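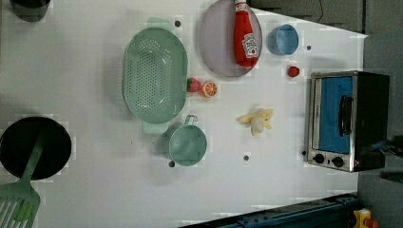
Jörg Schmieder opina que antes de hablar de una segunda pinza hay que arreglar la lista de repuestos, y que el presupuesto del año pasado se quedó corto justamente por eso. Lo dejó escrito en el margen de la hoja de compras y lo copio aquí para que no se pierda: los dedos se gastan, los cables se rompen, y ninguna de estas dos cosas tenía una línea propia.

31 de enero. Cuaderno de compras, puesto de cocina.

Le doy la razón en lo de los cables. En octubre estuvimos parados porque el único cable de repuesto de la pinza ya estaba montado en otro puesto, y el pedido a Lummont tardó 14 días. Si hubiéramos tenido dos en el cajón, no lo habríamos notado. Escribo entonces la lista de nuevo, desde cero, y no corrijo la antigua, que ya tiene demasiadas tachaduras.

Lo que quiero decidir hoy

1. Cables de la pinza. Dos juegos completos, con conectores. Lummont pide 100 euros por juego si compramos los dos a la vez. Falta confirmar si el precio lleva el transporte incluido. También quiero presillas o una funda para sujetarlos mejor al brazo, porque ahora pasan por encima formando lazos y cada vez que cambiamos de postura tengo miedo de que se enganchen. La funda es barata, se puede pedir con el mismo formulario.

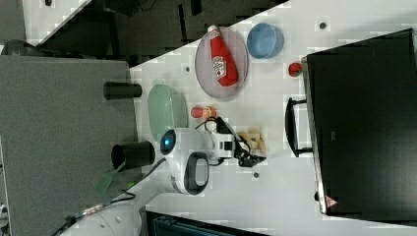
2. Dedos. Hay dos ofertas. Salgate vende el par rígido, igual al que usamos, por 500 euros. Ustex propone un par con superficie blanda por 600 euros, y se puede devolver dentro del primer mes si no se ha atornillado nada encima. Mi duda es la siguiente: con los alimentos pequeños y planos, como la galleta, los dedos blandos quizás ayudan poco y ocupan más sitio. Con la tela es otra cosa. El plátano de peluche se deja apretar y los dedos rígidos ya lo pueden sostener de pie por la parte estrecha.
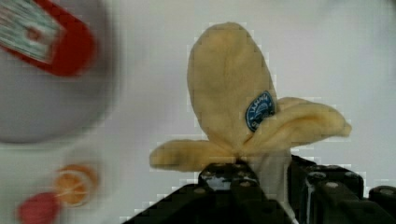

Por eso no estoy convencido de pagar la diferencia ahora. Prefiero pedir a Ustex una muestra del material – no el par entero – y pegarla en unos dedos viejos para probar con el bote de kétchup, el cuenco y la espátula. Si con la muestra no vemos ninguna mejora clara, compramos el par de Salgate y cerramos la línea.

3. Objetos. Esta línea la olvidamos siempre. La comida de juguete y los cacharros los fuimos pagando de la caja pequeña, y después no se sabe qué cuesta de verdad montar un puesto. Propongo comprar todo por duplicado y guardar el segundo juego cerrado. Si una pieza se pierde o el fabricante la cambia de color, tenemos la misma. El hornillo tostador también entra aquí, aunque es más grande y habrá que buscarle un estante. De los demás objetos Jörg tiene una tabla con los proveedores; falta que la ponga en la carpeta común.

4. Mesa. El tablero blanco sirve y no lo cambiaría. Lo que sí hace falta es acordar con Palaniappan las medidas antes de encargar otro, porque su presupuesto anterior venía con unas medidas y el plano con otras. No sé cuál de los dos documentos es el bueno. Le escribí esta mañana y todavía no ha contestado.

Cosas pendientes

– Preguntar a Lummont por el transporte y por el plazo real, no el del catálogo.
– Pedir la muestra a Ustex. Hay que decirles el ancho del dedo, lo mido mañana con el calibre.
– Reclamar las medidas a Palaniappan.
– Separar en la hoja "consumibles" de "equipo". Administración los trata de forma distinta y la última vez nos devolvieron el formulario por este motivo.

Sobre la segunda pinza: sigo pensando que es necesaria, pero acepto dejarla para la vuelta siguiente. Una pinza de reserva, sin cables ni dedos de reserva, nos habría dejado parados igual en octubre. En la hoja la pongo debajo de todo, con la cantidad en blanco, para que se vea que está prevista. Jörg quería borrarla del todo. Yo la dejo, y si alguien tiene un precio reciente, que lo escriba al lado con lápiz y con la fecha.

Añadido por la tarde: Salgate contesta que el par rígido está en almacén y que el precio de 500 euros incluye los tornillos. No dicen nada de la garantía. Les vuelvo a preguntar antes de firmar.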